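Two-arm tube handling cell: one arm releases early when placing tubes in the rack

Posted in Laboratory Automation, June 2020
Viewed 3,741 times

Deepika Kaimal

I should be grateful for advice on a recurring fault in a teaching laboratory. We operate a two-arm cell which transfers capped tubes between a bench and a plastic rack. The control software is Kimeo, supplied and configured for us by Gounder.

The fault concerns the right arm. On placing a tube, the gripper opens before the tube has reached the lower deck of the rack. The tube then drops the remaining distance or leans against the edge of the hole. In February we recorded 38 early releases in a single week, and on one occasion a cap had not been fully tightened and liquid was spilt on the bench. The log reports each placement as successful, and no alarm is raised. The left arm runs the same program without difficulty.

The gripper pads have been cleaned and the closing force checked against the supplier's sheet. Work with the cell has been suspended for students until the cause is known.
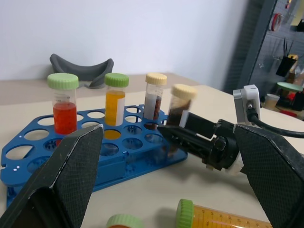

Roman Kaczmarczyk

The absence of an alarm is the more serious matter and should be reported to the supplier in writing. As to the cause, I would look first at the contact threshold. Many placement routines open the gripper when they sense a small upward force, on the assumption that the tube has touched the bottom. If the threshold on one arm is too low, a light touch against the side of the hole will be read as arrival.

The cable should also be examined. A cable that pulls on the wrist in certain positions can produce a false reading of the same size. Our own cell, a Pevutov installation, had this fault for two months before anyone moved the cable clip.

The test is simple. Run the placing movement with an empty gripper, well clear of the rack, and record the force at the wrist. It should remain nearly level throughout. Then repeat with a capped tube of water.
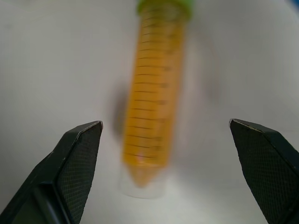 If the reading rises by more than 5 newtons with nothing beneath the tube, the threshold is not the whole of the problem and the sensor ought to be zeroed again. Please keep the guard closed during these runs, and use water only.

Aiguo Xia

Have you tried restarting the controller? Ours was cured in this way, although the fault came back later.

Uyên Khổng

I agree with the advice on the threshold. I would add a height check, so that the gripper may open only when both conditions are met: contact has been sensed, and the fingers are within 2 mm of the taught placing height. If contact is sensed above that height, the arm should stop and hold the tube -- it should not open, and it should not retry without an operator present.

The taught height must be set separately for each arm. Copying the value from one side to the other is a common source of trouble.
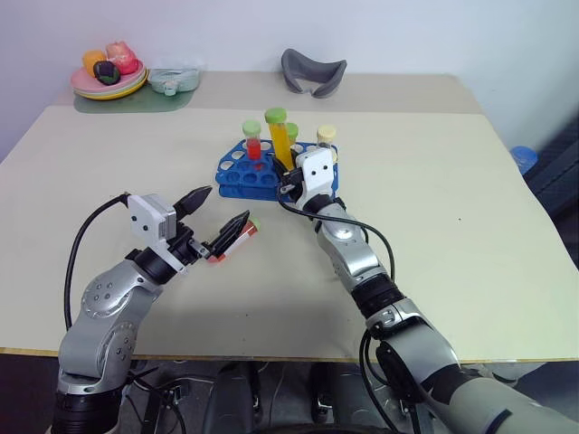

Should the second arm also stop when the first one holds?

Both arms should stop together, as an operator may need to reach in and remove the tube by hand. The hold signal can normally be linked in the cell's safety settings, but the change should be made by the supplier and tested before students return to the cell.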